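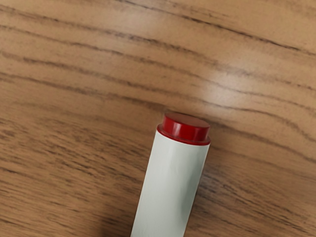 Setting up the bench-clearing task before the arm goes live

Applies to: packing benches at the Closberg site, Graser cell software, release 2
Prepared by Stavros Karamanlidis, process engineering, Aver
Last revised 22 February 2024

Scope

At the end of each shift the packing benches are cleared of loose items: markers, sample cartons, tape ends, pens. Until now the outgoing packer has done this by hand. Under the Katsaros project the arm takes over the markers, and the packer keeps everything else. The steps below cover the rehearsal in simulation, the handover to the real bench and the changes to the shift routine. They do not cover guarding or electrical work, which has its own procedure.

Before you start

You need a Graser login with edit rights, the bench model for your line, and one packer from each shift who clears that bench now. Book the packers for the whole session. The order in which people clear a bench is rarely written down, and the task file has to follow it closely enough that the two can work on the same bench without getting in each other's way.

Step 1. Record the manual routine

Ask each packer to clear the bench as usual and write down the order of items and where each one ends up. Do not correct the routine at this point. Where two shifts differ, record both. At Closberg the day shift put markers away first and the night shift put them away last, after the cartons. This matters later, as a carton left standing changes which way the arm can approach.

Step 2. Build the rehearsal bench

Load the bench model and add only the items from the written list. Set the item sizes from real stock and not from the library defaults. Choose the tabletop finish that most resembles your own. If your bench tops are varnished, leave reflections switched on, even though the render is slower. A pale marker barrel next to a bright patch of glare is one of the harder cases for detection, and it will come up on the floor whenever the overhead lights are on.

Step 3. Define the pick

1. Select the marker and set the grip on the barrel, clear of the cap.
2. Set finger force to the lowest value that passes the lift check.
3. Allow any resting angle. Packers put markers down every which way and should not be asked to line them up for the machine.
4. Run the pick 8 times with the resting angle changed between runs. Save every run, including the failures.

Step 4. Define the place

Set the container as the target and leave the carton in the model as an obstacle. Then step through the move slowly, watching the low end of the marker as well as the fingers.

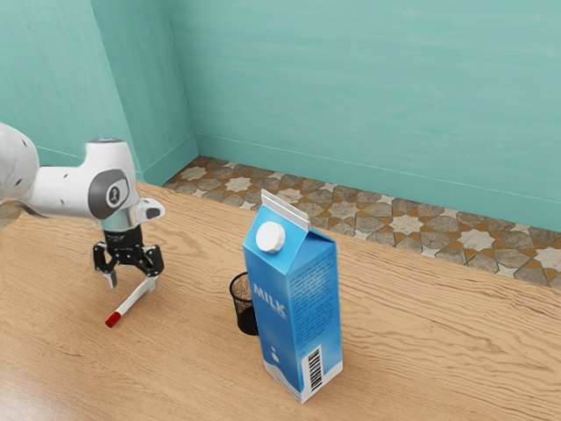

Clearance is the setting most often left at its default, and the default assumes a short part held upright. It should be worked out for the longest item in the worst grip you intend to allow. With the marker slanted across the fingers, the red cap is the lowest point and sits just over the tabletop, so any sideways travel at that height can drag it. The mesh cup is also partly behind the milk carton from this side. Raise the marker first, turn it upright, then travel. Enter the lift as its own waypoint – do not rely on the planner to add one.

Step 5. Review with the packers

Play back the saved runs with the packers present. Ask two questions: would you have your hands here at this moment, and would you have left that item there? Log the answers against the run number. Changes that come out of this review go in before any tuning for speed.

Step 6. Move to the real bench

Run at reduced speed with a packer at the stop control and no product on the bench. Compare each move with its simulated run. If a move differs visibly, stop and check the bench height and the carton position in the model before touching the task file. Full speed is signed off by the line lead, with a packer's signature beside it.

Changes to the shift routine

The time saved is small, some 2 minutes per bench. It has been given to the written handover, which was usually being done after clock-off. Line leads should not fill it with extra picks.

Packers still clear cartons, tape and anything with a blade. They also take on one new duty, which is to look at the arm's exception list and deal with whatever it could not pick. This duty is added to the packer's role description and counts as trained work. Training is done on shift, in pairs.

Anyone on the line may pause the task. No reason has to be entered to pause it, only to restart it.

Known limits

Uncapped markers are not handled and go on the exception list. Markers lying under a carton flap are usually missed. A marker hanging over the bench edge should be moved back by hand before the task is started.

The place routine will be reviewed in June, once the night shift benches have been added. Send corrections to process engineering with the bench number and the run number.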